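How a Hotel Gets Your Room Ready

By Dalva Magalhães
2020-02-29
Reading time: 4 minutes

Have you ever walked into a hotel room, dropped your bag, and flopped straight onto the bed to see how bouncy it was? (I still do, and I am a grown-up with grey hair!) Everything looks as if it has been waiting just for you. But the night before, another family may have been sleeping there, with their toothbrushes by the sink and their socks all over the floor. So how does the room change over?

It starts at check-out time, which at lots of hotels is 11 in the morning. Downstairs, the people at the front desk look at a list of every room. At the Hotel Sampaio, where I once spent a very rainy week in June, there were 66 rooms, and each one had its own little line on the list: people staying, people leaving, room ready.

Next come the housekeepers, pushing big trolleys stacked with sheets, towels and tiny soaps. They strip the bed, open the curtains, scrub the bathroom and make the bed again with the corners tucked in so tightly that your toes can hardly wiggle.

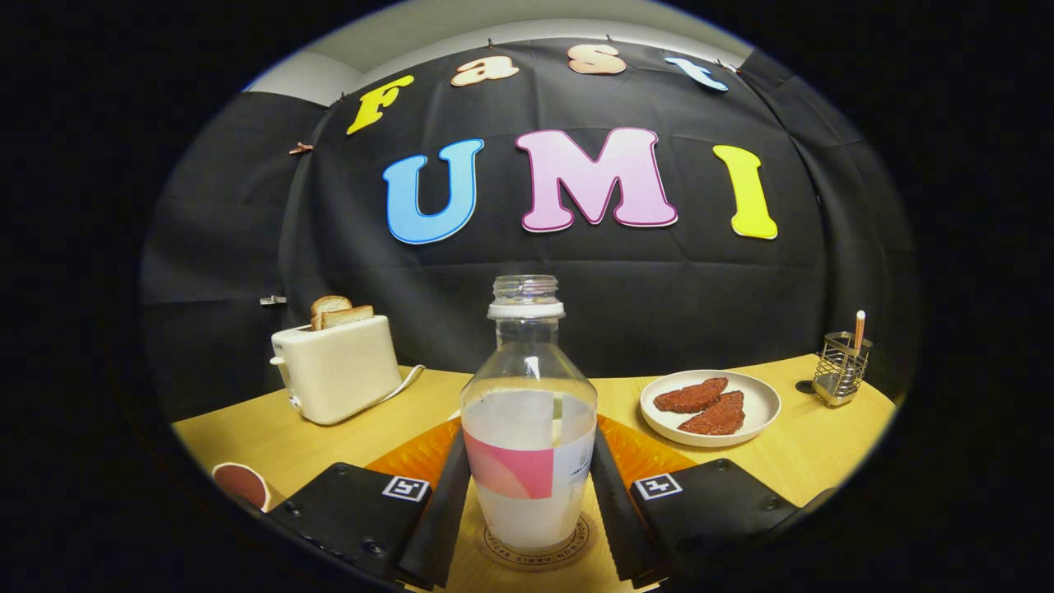

Dalva, my favourite part is the corners, wrote a reader called Firik, who wanted to know where all the used sheets go. What a good thing to wonder about! Some hotels have a laundry in the basement, with washing machines taller than you are. Others send everything off in a truck. A big laundry can wash 4000 towels in a day, and I get tired just folding 4.

When the bed is made, somebody checks the room one more time. Do the lamps work? Is there a spare pillow in the cupboard? Then the front desk changes the line on the list to "ready", and your key can be handed over.

Next time you stay somewhere, say hello to the person with the trolley. They might even let you have an extra soap.

We use cookies to remember your favourite pages. Ask a grown-up before you click Accept.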